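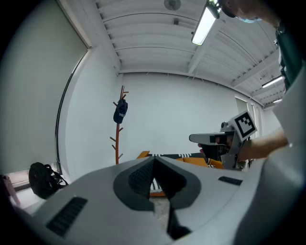 4 min read

I went to the Evalell open house in Pinville expecting a sales pitch and I got one, with coffee. The company packs and sorts returned goods for online stores, and for the past 13 months it has been getting ready to hand part of that work to robot arms. The visit started at 9 a.m. with Sølve Hovland, who runs operations, telling us that no jobs would be lost. He said it twice before we had found our seats.

What I wanted to see was the teaching. Before an arm can pick anything up, people have to do the picking, over and over, with grippers they hold by hand. Everything the hand does gets recorded. Hovland called these workers "demonstrators." Their pay slips still say packer.

Feven Wolde moved over from the packing line in July. She likes that it's quieter. She doesn't like the wrist ache, or being asked to repeat a motion she has been doing well for years so that it comes out slower and cleaner. The target is 598 recordings a week per pair. I asked what happens if a pair falls short and was told it's "a conversation."

Kidus Workneh, who writes the software, was the most candid person there. The arms at the Istville site handle boxes fine, he said, and still make a mess of anything soft. Nearly half the soft items come back to a person. So the easy work goes to the machine and the packers get the awkward stuff all day, at the old hourly rate. Hovland's slides had that down as "more varied tasks."

Lorena Sepúlveda from the works council asked who owns the recordings and whether a packer gets anything when the arm trained on her hands goes to a second site. There was no answer to that, only a promise to follow up. She has asked before, in writing.

Lunch was good. We were shown one arm running, for 5 minutes, on boxes.

I'd go back in a year, and I'd ask for the Istville staffing numbers first. Weronika Baran on the front desk has my email address if anyone wants to send them.

We use cookies to improve your experience on this site. Accept | Manage settings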